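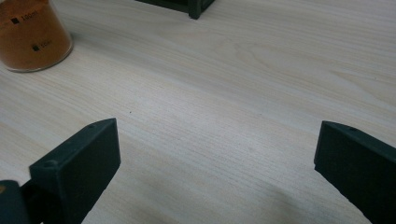

Sofia Kontogiannis wrote in to ask whether she should wipe along the grain or across it, and whether the rings under her jars would ever come out. Wipe along the grain. Most rings will come out if the finish is sound.

Home Kitchen Workroom Tables Contact

Cleaning a light wood tabletop

1. Clear the section you are working on. Open containers of spice or sand go somewhere else first — grit under a cloth scratches.

2. Brush off loose grains with a soft, dry brush. Don't press.

3. Mix a teaspoon of dish soap into a quart of warm water. Wring the cloth out hard.

4. Wipe in long strokes that follow the grain lines, even where they run at a slant to the table. Go slowly over swirls.

5. Dry right away with a second cloth.

6. Look across the top at a low angle near a window. Dull streaks mean soap is left, so wipe again with plain water and dry.

For a white ring, lay a dry cotton cloth over it and pass a warm iron across for 20 seconds. Lift, check, repeat. Leave dark rings alone until you are ready to refinish.

Related
Felt pads for glass jars
Banberg oil or Hennessy wax?
Getting sand out of drawer runners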